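Hilo sobre la encimera de mi cocina, porque llevo todo el confinamiento mirándola y ya tengo opiniones para llenar un libro.

Primero: el granito oscuro moteado. Cuando lo elegí me pareció elegantísimo. Lo que no pensé es que en un fondo así puedes perder media cucharada de café molido y no enterarte hasta que apoyas el codo. Con la camisa limpia, claro.

Segundo: mi cafetera de goteo y la torre giratoria de cápsulas conviven en la misma encimera. Sí, tengo las dos cosas. Yo soy de jarra grande y en casa Chathurika es de cápsula, y después de tantos desayunos juntas hemos decidido no discutirlo más — cada una con lo suyo y paz.

Eso sí, la torre da unas vueltas preciosas y la pone siempre junto a la ventana, donde más luz le da. Yo la metería en un armario. He perdido la votación (éramos dos y votó también su madre por teléfono).

Tercero: el sol. Por la mañana entra por esa ventana como si le debiéramos dinero. Probé a correr la cortina del todo y la cocina se queda como una cueva, así que la dejo a un lado y desayuno con los ojos medio cerrados, tan feliz.
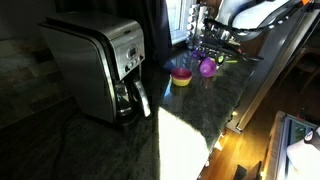
Cuarto, y aquí viene lo gordo: los cacharritos de colores. Tacitas, cuencos, cositas moradas que aparecen por todas partes. Salieron de una caja de Olska que nos pasó Ebere cuando vació el trastero, y desde entonces no hay manera de tenerlos recogidos.

Mi favorito es el cuenco amarillo con el interior rosa fuerte. No pega con NADA de la cocina y me alegra el día cada vez que lo veo. Ahí echo las aceitunas, las llaves, lo que haga falta.

He mirado organizadores de encimera, de esos de Skeson con bandejitas. 30 euros el pequeño. Por 30 euros me compro café para una buena temporada y sigo viviendo en el desorden, gracias.

Plan para esta semana: los utensilios negros del fondo, a un cajón. Todos. Bueno, la espátula buena se queda fuera. Y las pinzas. Vale, igual solo muevo un par de cosas.

Yu-ting me pregunta por privado cómo limpio el granito: paño de microfibra, agua tibia, una gota de jabón neutro y luego secar bien. Vinagre no, por favor, que a mi tía le dejó unas marcas feísimas en el suyo.

Y los azulejos de piedra de la pared, con un cepillo suave y mucha paciencia. Las juntas me llevan 20 minutos de reloj, con un podcast se hace llevadero.

Si alguien ha conseguido que en su casa los cuencos vuelvan a su sitio después de usarlos, que me escriba. Yo voy a poner otra cafetera.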